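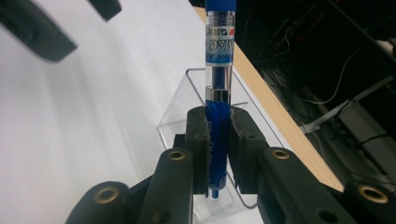 Merport library to bring back evening letter-writing sessions

Aug 20, 2019

Merport library will run its evening letter-writing sessions again from October, after a gap of two winters. The sessions will be held in the upstairs reading room on Thursdays from 6pm to 8pm and will be free to attend.

The library stopped the evenings when its opening hours were cut. It now closes at 8pm on Thursdays again, and the reading room has been repainted and fitted with new lighting over the long tables.

Each session has space for 40 people. Places can be booked at the front desk or by telephone, and any that are left will be given out at the door. Under-16s are welcome with an adult.

The evenings have no set lesson. People come with a letter they want to write, or a form they need to fill in, and library staff are on hand to help with spelling, layout and addresses. Paper, envelopes and pens are provided. Stamps are not, but the post office counter in Kourkoulas, the grocer's on the corner of Bridge Street, stays open until 7pm and sells books of first and second class.

When the sessions last ran, most people came to write to relatives abroad or to deal with letters from landlords and energy suppliers. A smaller group used the time to write up family history, and several of them carried on meeting at the Clokon café once the library evenings had ended. The library says that group has been offered one of the two long tables every week if it wants to come back.

Three evenings before Christmas will have a theme. The first will be on letters of complaint, with a handout showing how to set out dates and amounts clearly and what to keep copies of. The second will be on letters of condolence, which the library says was the subject most often asked for in its spring survey. The survey was filled in by 105 library members. The third will be for Christmas cards and overseas post, and people are asked to bring their own cards.

The library is also collecting old letters for a display in the entrance hall. It is looking for anything written in or sent to Merport, of any age, and has received 200 items so far. Most are postcards from the 1950s and 1960s. There is also a run of letters sent home by an apprentice at the old Lunier ropeworks, who lodged on Quay Lane and wrote to his mother every Sunday for most of a year. He complains a good deal about the porridge.

The display will have room for 100 items at a time and will be changed halfway through. Letters will be shown in glass cases, with typed copies beside those that are hard to read. Owners can ask for names and addresses to be covered. Anyone who does not want to part with an original can have it copied at the desk while they wait, at no charge.

The library would particularly like letters from before the harbour was widened, as it has very few, and anything in a language other than English. It already has a small number in Greek and Polish and is looking for someone to check the translations. Items should be brought in person during opening hours and not left in the returns box.

Some people had asked whether the sessions could take place on a Saturday morning. The library looked at this but the reading room is used by the children's chess club until noon, and the downstairs tables are too close to the computers to be quiet. It has said it will look again in the new year if there is enough demand — a sheet is at the desk for anyone who wants to put their name down.

The reading room is reached by stairs or by the lift next to the local studies shelves. The lift was out of use for part of the summer and is now working. There is one step at the side door on Church Walk, so wheelchair users should come in by the main entrance. A hearing loop is fitted at the desk but not upstairs.

Parking behind the library is free after 6pm. The number 7 bus stops outside, with the last one back towards the station leaving at 8.20pm.

Bookings open on the first Monday of September. Regular places can be held for up to four weeks at a time, after which they have to be booked again. The library asks anyone who cannot come to let the desk know by noon on the day, so the place can go to someone else.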